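Moving this over from the gig listings thread so we stop clogging it up.

**volia_tapes** wrote:

OK so, the Naldale record. I've owned the second one for years (the one everybody owns) and last week I finally got a decent copy of the first, the self-titled, and I have not played anything else since. I made dinner to it, I cleaned the kitchen to it, my wife has asked me very nicely to stop. I need to talk to people who get it!

At home, side two on for the third time:
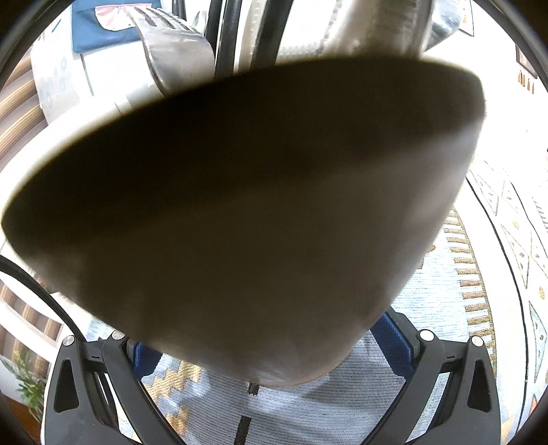
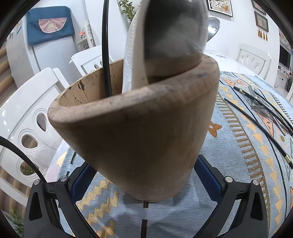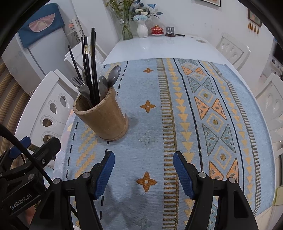 ## What I want to argue about

1. Who is playing bass on the first album? The sleeve says Dinesh Bhardwaj on everything. My ears say two different people.
2. Is the debut better than the second one? I think yes, and I'm ready to be yelled at.
3. Why did Florian Rainer leave right when they were getting good?

Go.

---

**pantry_noise** wrote:

Yelling as requested. The debut is a demo with a nicer sleeve. I love it, I do, but half of side one is them figuring out how to end songs. The second album is where Shanti Thakur starts singing in her own register and the whole band suddenly has room. Put on "Ziklow" and tell me there's anything on the debut with that much going on in it. That slow part in the middle where the drums drop out and she's just holding the one note over the organ? Come on.

On the bass question, I always took the sleeve at face value. Which songs are you hearing it on?

---

**volia_tapes** wrote:

Side two, the last pair of songs. Everything before that is Dinesh, very round, sits right behind the kick, hardly any high end. Then the second to last track starts and it's a pick, it's way up the neck, and whoever it is keeps rushing into the chorus. Dinesh never rushes. On the live tape he's practically asleep (in a good way).

And "Ziklow" is great, fine, but you picked the best song they ever wrote, that's cheating.

---

**oldreverb** wrote:

It's Poonam on those two. Poonam Bhardwaj, his sister, same one who plays organ on the second album. I saw them a bunch in the early days and she'd swap over to bass for the end of the set while Dinesh played second guitar. She used a pick, she played up high, and yeah, she sped up. It was exciting as hell in a small room.

The sleeve is just wrong. The label was a guy with a garage and a typewriter, I wouldn't build a court case on his credits.

---

**volia_tapes** wrote:

THANK YOU. I've been hearing a pick for a week and doubting my own ears.

---

**flatfive** wrote:

Going to push back a little. I have the interview Dinesh did for the fanzine Pant (issue 3, the one with the blue cover) and he says he did all the bass on the album, "including the ones I messed up." So either he's covering for his sister or oldreverb is mixing up the live lineup with the studio one. People swap around on stage all the time, it doesn't mean they did it on tape.

Also the pick sound could just be a different day and a different amp. They did that album in two sessions with a long gap between them.

---

**oldreverb** wrote:

Could be! I wasn't at the sessions. I'm going off what I saw and what Deepak told me at the merch table a long time ago, and Deepak Uniyal was the drummer so you'd think he'd know who he was locked in with. But it was loud and it was late and I'm not swearing to any of it.

---

**flatfive** wrote:

Deepak said it himself? OK, that moves me some. He doesn't come up in the Pant piece at all, it's just Dinesh and Florian.

I'd still want it from somebody with the session sheets. I've seen too many of these turn into "fact" on a fan page and then get printed in a reissue booklet.

---

**pantry_noise** wrote:

Speaking of, is there going to be a reissue? The original pressing was 600 and I've never seen one go for a price I'd admit to at home. Mine's a dub of a dub.

---

**volia_tapes** wrote:

Haven't heard a thing. Mine's number 221, hand numbered in pencil on the inner sleeve, and no I'm not telling you what I paid. There's a bad pop through the intro of the first song on side one and otherwise it's lovely. If anybody wants a clean transfer for listening I can do one this month, I just need to get the turntable belt replaced first (it's running a hair slow and I don't want to start a whole new argument about what key these songs are in).

---

**marblecake** wrote:

Long time reader, hardly ever post. Can I take question three? Florian leaving has always been told as this big fight and I don't believe it. My cousin roomed with him back then and the way she remembers it he just got tired of the van. He had a day job he liked. They offered him the winter tour, which started in January, all those drives up north with no heat, and he said no thanks and that was the end of it. They stayed friends. He's even thanked on the second album, way down in the small print under the studio people.

So the "they fell apart and Shanti rescued them" version bugs me. She was already singing backup! She's all over the debut if you listen for her, especially the fade on the last song.

---

**pantry_noise** wrote:

I didn't say rescued, I said room! But I'll give you that the fade is gorgeous. I'd never connected that voice with hers, it's pitched so much higher than what she does later.

Counterpoint on Florian though: his guitar is the thing I miss least. Too much chorus pedal. Every song on side one sounds like it's being played at the bottom of a pool.

---

**volia_tapes** wrote:

The pool is the POINT. That's the whole sound of the record! You take the chorus pedal off and you've got a perfectly nice pub band. The second album is cleaner and better sung and I play it when people come over, and I play the debut when I'm on my own and want to feel seventeen and mildly seasick.

---

**flatfive** wrote:

I'm with pantry_noise on the pedal and with volia on the album, so everyone can be annoyed with me. The debut has the better songs and the worse guitar tone. If somebody ever finds the multitracks and mixes Florian down a touch I'll buy two copies.

Has anybody got the live tape volia mentioned? The only one I know is the college radio one, and it cuts out before the last number, so it's useless for the Poonam question.

---

**oldreverb** wrote:

There's an audience tape from the same run, full set, sound is rough. The end of the set is there with the swap, you can hear Dinesh say "hang on, hang on" and somebody plugging in. I've got it on cassette in a box at my brother's. I'll dig it out next time I'm over there, just don't hold me to a date.

---

**marblecake** wrote:

Oh please do! And if it's the night I think it is, there's a cover in the middle that never turned up anywhere else. I've only ever read about it.

---

**volia_tapes** wrote:

Yes please, happy to pay postage both ways. I can bake a tape if it's shedding, too, I've got the setup for it.

By the way, the view counter on the old Naldale thread says 1,254, so there are more of us lurking than I figured. If you're reading this and you have issue 3 of Pant, could you scan the second page of that interview? Mine has a coffee ring right over the part about the sessions.

---

**flatfive** wrote:

I can do that. Scanner's at work, so give me a few days. I'll put it up in this thread.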